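Foro Automatización y Robótica > Normas y buenas prácticas
Tema: Reglas para tareas con enchufes y cables usando pinza de mano

tornillo_m4 escribió:
Estamos redactando las normas internas para grabar demostraciones con pinza de mano y nos hemos atascado en los cables. El borrador dice lo siguiente:

1. Regleta sin corriente durante toda la sesión, también en las pausas.
2. Se agarra el cuerpo del adaptador, nunca el cable.
3. Superficie blanda o con tela debajo, de un solo color.
4. Máximo 36 repeticiones por operador y turno.

La que más discusión genera es la 2. ¿Cómo lo tenéis vosotros?

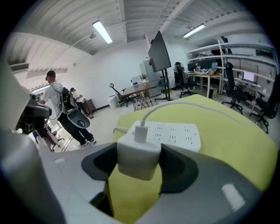

Ximena Lagos
Moderadora · 12 mensajes en este tema

La 2 la dejaría tal cual. Con el adaptador blanco metido en la regleta, las almohadillas tienen que apretar por los dos costados. Si el operador tira del cable, el robot aprende a tirar del cable, y eso luego no hay quien lo quite. Añadiría que el cable quede hacia arriba o hacia un lado, sin pasar entre las mordazas.

La 4 me parece floja. El límite debería ir por tiempo.

helska_fan escribió:
En Ibarra lo teníamos por tiempo y fue peor. La gente corría en los últimos minutos. Por repeticiones al menos se puede auditar.

Sebastián Lucero escribió:
No estoy de acuerdo con la 3. Si siempre se graba sobre tela lisa, el modelo falla en cuanto lo pones sobre una mesa normal. En Ekbridge tiramos casi 2 semanas de datos por eso. Yo pediría un cambio de superficie cada cierto número de tomas y que se anote en el parte.

tornillo_m4 escribió:
Vale, pero la tela evita que la regleta resbale al sacar el adaptador. ¿Tú la fijas?

Sebastián Lucero escribió:
Con la otra mano, o con cinta por debajo. Y la fijación también se anota.

Ximena Lagos escribió:
Falta una regla sobre el espacio. Cuando hay más de un operador con pinza en la misma sala, cada uno necesita su zona y nadie la cruza con la herramienta en la mano.
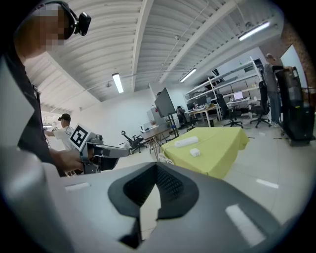

El marcador de la pinza tiene que quedar limpio y a la vista. Si otra persona se pone delante o lo tapa con la manga, esa toma se descarta aunque el agarre haya salido bien. Y los cables que cuelgan de la mesa, recogidos antes de empezar, que alguien acaba enganchándose.

helska_fan escribió:
Descartar la toma entera me parece exagerado. Nosotros cortamos el tramo malo con Endex y aprovechamos el resto.

Ximena Lagos escribió:
Eso vale si el corte cae fuera del contacto. Si cae en plena inserción no te sirve de nada.

tornillo_m4 escribió:
Apunto: la 2 se queda, la 3 pasa a superficie variable con registro y entra una 5 sobre zonas y marcadores. La 4 la dejo abierta hasta agosto, a ver qué dicen los operadores.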